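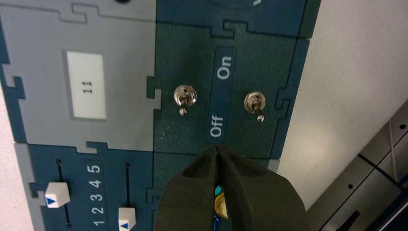
What does a switch do?

It opens or closes a gap in the path of the electricity. When the gap is closed, the electricity can go all the way around and the lamp is on. When the gap is open, the electricity has no path and the lamp is off.

A path for electricity is called a circuit. The word is a relative of the word "circle", and this helps to remember it. Electricity from a battery must leave from one end, travel through the wire and the lamp, and come back to the other end. If the circle is broken in only one place, even a very small one, everything in it stops.

Inside the switch

Inside a simple switch there are two pieces of metal. Let us call them the gate and the post. When you move the lever, the gate touches the post, and the electricity can pass. When you move the lever back, the gate goes away from the post. Between them there is only air, and the electricity of a small battery cannot jump over air.

Many switches make a click. The click comes from a small spring, which pushes the gate quickly to one side or the other. The gate should not stop in the middle, where it would touch the post only a little.

Different kinds of switches

A toggle switch has a lever. It stays where you put it, so you can go away and the lamp is still on.

A push button is often different. Think of a doorbell. It rings while your finger is pressing, and when you take the finger away, a spring lifts the button up again. Such a button is called "momentary", a long word which means "for a short time".
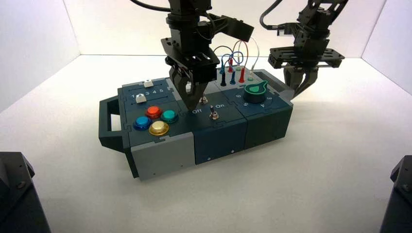
A slider or a dial can do one more thing. It does not only say on or off, it can also say "a little" or "a lot". Inside many dials there is a strip of material that lets electricity pass with some difficulty. If the electricity must travel through a long part of the strip, less of it comes through, and the lamp is weak. If it travels through a short part, the lamp is bright.

Try it with an adult

You need one small battery of 1.5 volts, a flashlight bulb for the same voltage in a holder, three pieces of wire with bare ends, a piece of cardboard, two metal paper fasteners and one metal paper clip.

Push the fasteners through the cardboard, not farther from each other than the length of the clip. Put the clip under the head of one fastener, so that it can turn. Connect this fastener to the battery with a wire. Connect the other fastener to the bulb, and the bulb to the other end of the battery. Now turn the clip until it touches the second fastener. The bulb should light.

If it stays dark, look at every place where metal touches metal. Paint or plastic on the clip will stop the electricity.

Never do this with a wall socket. The electricity there is much stronger and it can kill a person.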